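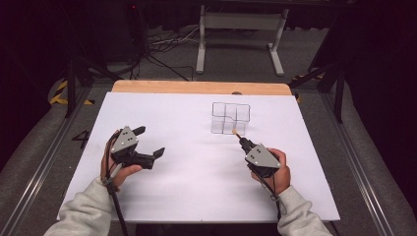 Today I want to write a small thread about small things. I mean the things that have no home: erasers, caps, rubber feet for chairs, one bead, the plastic part that fell from something and you keep it because maybe you will learn what it is.

For many years my method was the drawer. I think every family has this drawer. You open it to take a battery and you close it without the battery, and with a worse mood.

In August I decided to stop with the drawer and to use a clear organizer. It is a simple box, open on top, divided inside with thin transparent walls. It is only a few centimeters tall. I did not expect to have so many thoughts about it, but now I have them, so I share.

First thought. Clear plastic is better for me than colored plastic. Before, I had a set of dark boxes with lids from Nundeo, and they looked very serious on the shelf. But I had to open all of them each time. With the clear one I look from the side and I already know.

Second thought. Clear plastic on a white table is a little difficult for the eyes. The walls become thin gray lines and from some angles I lose the cells. I know this sounds like a complaint from a man with no real problems. Still, if you have weak eyes, put a sheet of dark paper underneath while you sort.

I did not do it myself, I like the white surface too much. A small tan or orange thing on white is visible immediately. On my kitchen table, which is brown, the same thing disappears and later somebody steps on it.

Third thought, and I consider this one important: do not bring the whole drawer to the organizer. Bring one handful. I tried with the whole drawer and I made a mountain, and then it was time for dinner and the mountain went back in the drawer.

With one handful I need 10 minutes. Then I can stop and I am not ashamed. Next handful is tomorrow, or after the tea.
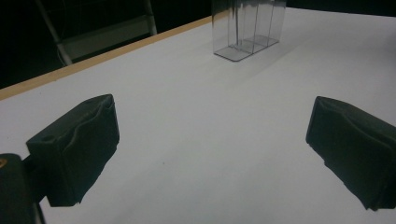 Umut Kırmızıgül
@umutkirmizigul · thread, continued

A few people asked me where to put the organizer when you work. I put it toward the far side of the table. The near side is for my hands and for the things which are waiting.

In the beginning I did it the opposite way, with the organizer close to my stomach. It felt practical, but my sleeve was always inside the cells. One time I lifted my arm and a paper clip came with me to the other room.

If the organizer is far, you have to reach a little. I find that this makes me slower in a good way. I place the object in the cell and I do not throw it. When I throw, it jumps to the neighbor cell, and then I must pick it out, and the cells are narrow and my fingers are not.

About the narrow cells. Please look inside the organizer before you buy it, and put two fingers in one cell. If your fingers do not enter, you will turn the whole box upside down each time you want one eraser. I learned this with my first organizer, which is now used for nothing.

Bahman Moradi wrote me that tweezers solve this. Yes, they solve it. But then I need a place for the tweezers, and they are too long for the cells. Bahman, I am still thinking about your message.

Now the question which gave me the most trouble: what is a category?

My first plan was by material. Rubber together, metal together, plastic together. It looked beautiful for one evening. Then I needed a pencil eraser and I searched between washers for the faucet, because both are rubber. A person does not go to the table and say "now I need some rubber".

Second plan was by color. I am not going to defend it. My daughter likes it and she has permission to do it with her own box.

Third plan is by room, and this one stayed. One cell for the kitchen, one for the bathroom, one for the desk, one for the bicycle. When something is broken I am already standing in the room, so I know which cell I want. It is not perfect. Tape belongs to every room. But tape is too big for the organizer anyway, so I was saved from this decision.

You also need one cell for "I do not know". I want to be strict here: only one. If it is full, you must throw something away before you add something. I was soft with this rule in the first week, and I had two such cells, then three, and I recognized my old drawer, only transparent.

What do I throw away? Screws with damaged heads. Keys that I tried in every door. Caps of pens which left us long ago. I put them in a paper bag with the date on it and I wait 50 days. If I did not open the bag, it goes.

I kept one key. It is from the apartment in Quaye Street where I lived as a student. It opens nothing now. It is in the "I do not know" cell and I will accept no discussion.

Some words about labels, because a reader asked. I do not use labels on the cells. I bought a roll of 80 stickers and I wrote them nicely, and they did not hold on the thin walls. They came off at the corners and collected dust. Also, the box is clear! The label for erasers is the erasers.

If other people in your house use the box, maybe you will need labels. My wife says she does not need them. She says she needs me to put the box back on the same shelf. This is fair and I am working on it.

Cleaning. Little crumbs of eraser and dust go to the corners of the cells. A wet cloth does not enter there. I use an old soft paintbrush, dry, and after that I turn the organizer over the trash can and knock on it with my palm. Take the things out first. I write this because one morning I did not take them out.

Please do not use rough sponges on clear plastic. It will not be clear plastic anymore. I have one corner which looks like fog and it is my own work.

Some of you will ask about the large cabinets with small drawers, from Zorkov and other firms. They are good, and if you repair things for a living you probably need one. I had one for 7 months. I filled the upper drawers and never the lower ones, and I had to bend down to see that they were empty. I gave it to my neighbor who makes jewelry, and she is happy with it.

For a normal home I think one open organizer is enough. If the things do not fit, maybe the question is about the things. I write "maybe" because I have hobbies too, and I know how it is.

A word for people with small children: an open box with small parts is not for a low shelf. Mine lives high up, next to the cookbooks. The disadvantage is that if you take down a cookbook too fast, you will spend the evening on the floor. I can describe this evening to you in detail but I prefer not to.

Someone under my earlier post wrote that sorting small objects is wasted time, and that I could simply buy a new eraser. Of course I can buy a new eraser. I bought many. They were all in the drawer.

And I must say that I like doing it. I sit down, I take one thing, I decide where it lives, I put it there. At work my decisions are never finished on the same day. With a rubber foot from a chair I am done in a few seconds, and the chair is also better.

Tomorrow I start with the second drawer. It has cables in it, and I already know that they will not fit in any cell, so I am asking for advice now. Do you roll them? Do you tie them? With what?

Edit: thank you for the answers. Many of you say the cardboard tube from toilet paper, one cable in each tube, standing in a shoe box. I will try this and write here what happened.

Second edit: for the person who asked about the cell size, I measured with a ruler, but I wrote it on a paper and the paper is somewhere on my desk. I will look for it in the evening after 8 and answer under this post.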